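Looking after your cleaning cloths

We get more letters about cloths than about anything else on this page, which surprised me when I took it over from Eulalia Daza, and doesn't surprise me at all now. Everyone has a drawer of them. Half have gone stiff, a few smell a bit off, and the one you want is always at the bottom. So I've pulled together the bits of advice I find myself giving again and again, with a few of Eulalia's old favourites mixed in. Put the kettle on, it's a long one.

Give each job a colour

If you only take up one tip from this page, make it this one. Pick a colour for each kind of job and stick with it. At our place yellow is for dusting and dry work, and orange is for benches, taps and anything with a bit of grease on it. Anything too far gone for either moves out to the shed and never comes back inside. You could have a separate colour for the loo as well (please do!), and keep those somewhere well away from the kitchen.

The shop doesn't matter much. I've had a packet of the Cindness ones for ages and they've held up beautifully, and Letay Birhane swears by the cheap ones from Drimberg. Just check before you buy that you'll be able to get the same colours again, or the whole scheme falls over the first time you need replacements.

Wash them on their own

Cloths pick up lint from towels and woolly jumpers, and once it's in there you'll be wiping it onto your windows for months. Save them up in a small bucket with holes in it so they can breathe, and do a proper load when it's full. Warm water, half the detergent you'd think, and no fabric softener whatsoever. Softener leaves a coating on the fibres and after that the cloth pushes water about and won't soak it up.

For cloths that have already gone that way, try a long soak in hot water with a good splash of white vinegar, then a rinse, then a normal wash. It won't rescue every one, but it has brought back plenty of mine. Don't mix the vinegar with bleach, ever, not even a little bit. If your machine has a spin setting, 800 is plenty for a load of cloths, and they come out less scrunched.

Hang them out in the sun if you've got any. Back in August I had mine draped over every chair in the house and they still took two days — the winter ones never feel quite as fresh, I find.

Tip the lot out before you fold

This is Eulalia's, and I resisted it for years because I like to fold straight off the line. She was right, though. Clear a table, put everything on it, and sort the colours before you fold a single thing. You want a bare stretch in front of you to work on and the cloths waiting at the back. 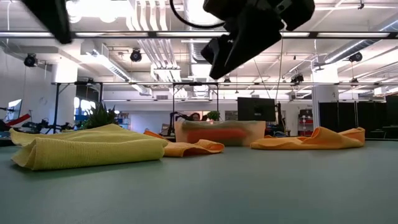
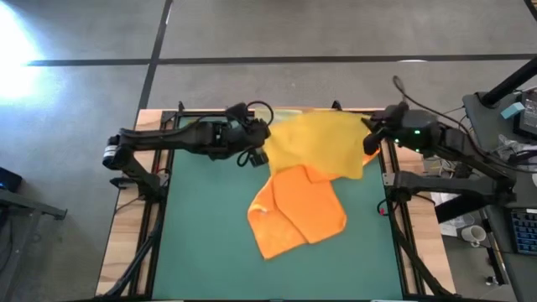 Shake, stretch, then fold

Take a cloth by two edges and give it a good pull to flatten out the wrinkles. Lay it down, smooth from the middle outwards with the side of your hand, fold in half, and then in half again. For a shallow drawer I go one further and fold into thirds so they'll stand up on their ends like files. You can see every colour at once that way, and pulling one out doesn't bring five others with it.

While each one is in your hands, hold it up to the window. Thin patches, frayed hems and holes all show up against the light. A worn cloth can go to the shed pile there and then.

Find them a box

Loose cloths wander. I like a plastic tub with sides you can see through a little, just enough to tell when the yellows are running low. Codometti make a nice shallow one, 29 cm long, that slides under our sink with room to spare for the dish brushes. A shoebox does the job too if the cupboard is dry. Leave the lid off for the first day or so in case anything was put away slightly damp.

How many to keep

Letay wrote in to say she'd emptied every cupboard, counted 106 cloths and was too embarrassed to tell her husband. Oh, Letay, we've all been there! For an ordinary household I'd keep 10 in each colour and let the rest go. Vets and animal shelters will often take clean old ones, but ring first and ask what they can use.

Next time, tea towels, and what to do about that turmeric stain.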